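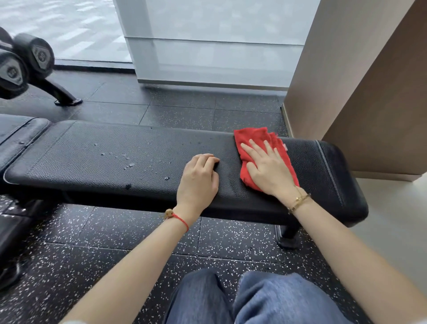
What does a learning system need from a recording of someone wiping down a surface?

It needs the hands, the cloth and the surface in view together for as much of the task as possible, at a steady frame rate, with a clear start and a clear end. It also needs variety. A model trained on one person cleaning one object tends to learn that person and that object, so the same task is repeated by other people, in other rooms, on surfaces of other shapes.

Trina: Gym Cleaning Set
Gallery page, posted Thursday, September 19, 2019

Trina is a collection of first-person recordings of ordinary cleaning and tidying work. The gym portion covers benches, mats, handles and machine seats. Recording was planned by Ravinder Paquette and Bảo Lâm. Labeling is handled by Lorne Perron's group at Brominness, and the storage format is the one already in use for the Sutherland kitchen set.

The gym portion holds 921 clips after review. Clips run up to 90 seconds. Each clip contains one task from first contact to release of the tool, plus a short margin at both ends so that the approach of the hands is kept.

Task definition, flat bench

The instruction given to the person recording is one sentence: "Clean the top of the bench with the cloth." Stroke direction, grip and the number of passes are left open. An earlier version of the instruction specified left-to-right strokes. It produced clips that were easy to label and poor for training, and it was withdrawn.

The free hand is labeled separately from the wiping hand. In bench clips it often rests on the pad, and the label set has to distinguish resting from bracing and from holding the object in place. The current label set has 5 states for each hand: free, resting, bracing, holding and wiping. Where two labelers disagree on resting against bracing, the clip goes to Colton Campbell for a decision and the reason is written in the notes field.

Debris is marked at clip level as present, absent or uncertain. Loose crumbs on a black pad are a useful case. They are small, they contrast with the upholstery, and they give the system something to track other than the cloth. Scuffs and wear marks are a known source of error in the other direction. A pale mark in the vinyl or leather does not move when wiped, and an early version of the detector counted such marks as dirt. Labelers now mark permanent wear wherever it can be told apart from residue.

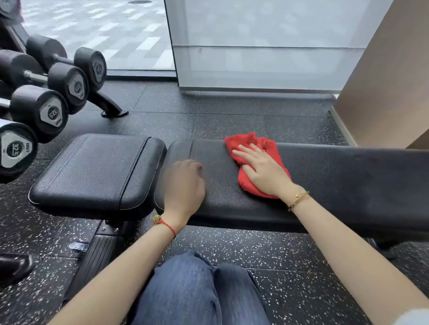 Wiping the long pad of a two-part bench, red cloth under the right hand, left hand near the gap between the cushions.

Notes on two-part benches

Benches with separate seat and back pads are labeled as two surfaces. The gap between the cushions is a boundary, and a stroke that crosses it is split into two segments with a shared time stamp. Stitched seams and piping are treated as part of the pad. The sides of the cushions are labeled only if the cloth touches them.

Cloth state is recorded as flat, folded or bunched. Bunched is the most frequent state in this set and the hardest to outline, as folds and loose corners change shape with every stroke. Labelers outline the visible cloth only and do not guess at the area under the palm. The contact area is estimated later by a separate process maintained by Brock Ross.

Strong color helps. A red cloth on black upholstery can be segmented with very little manual correction. The same model does much worse on a gray cloth over a gray pad, and clips of that kind are weighted up in training so that it does not come to depend on color contrast.

Windows and lighting

Daylight through floor-level glass shifts the exposure when the head turns. Exposure is locked where the recording unit allows it. Clips with a washed-out background are kept if the hands and the work surface remain readable. Frosted panels cause few problems. Clear glass is checked at review for people passing outside, and any clip with a recognizable face is removed before labeling.

Racks, floor tiles and other fixed equipment are left in view. Numbers on dumbbells are not transcribed.

Review

Every clip is watched once at full speed by a reviewer who did not record it. Grounds for rejection are hands out of view for more than 16 consecutive frames during contact, a task left unfinished, or a second task started before the first is released. Rejected clips are held in a separate folder until November and then deleted.

The review tool is Rirnov, build 16. Notes entered in earlier builds do not carry over the hand-state field and have to be re-entered by hand. Requests for the label guide go to Lorne Perron.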